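Cell 2 back in service after snagged cable fault
03/01/2022

The picking cell at Hodenham is running again after four days down. Most of you will have heard that it stopped. This is what went wrong and what we have changed.

Cell 2 sorts solenoids and wire harnesses out of orange-yellow bins for the Dillora line. On Thursday night the arm lifted a solenoid whose cable was caught under two others. The gripper held on, the arm kept moving, and the force limit did not trip until the cable had pulled out of its connector. The part swung into the guard door and cracked the lower panel. No one was inside the guard and no one was hurt. 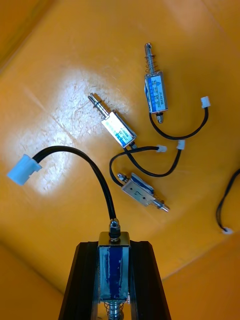 The force limit had been set to 51 newtons in May, when the cell handled only bare metal parts. It was never lowered when cabled parts were added. The Zevum controller logged 300 high-force warnings over the winter, but they went to a screen that is not checked on the night shift. That was our mistake – the warnings should have gone to the shift lead from the start.

The limit is now set separately for each type of part. If the force climbs during the first stage of a lift, the arm stops, lowers the part and opens the gripper. Warnings go to the shift lead's pager. The guard panel has been replaced and the door switch tested.

We ran 500 test picks over the weekend with solenoids and harnesses, and the arm stopped safely on every snag. We will review the log again at 2,000 picks. 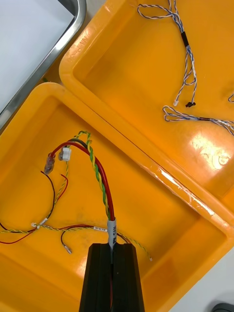

Xolani Makhubela
Automation Safety Lead, Hodenham

Until that review is done, please keep to the following. Do not overfill the bins. If the arm stops with a part in the gripper, press the hold button and wait for the amber light before you open the door. Do not pull on the cable to free it, even if it looks loose. Write the stop in the Roman log with the time and the type of part.

Questions about the new limits can come to me or to your shift lead.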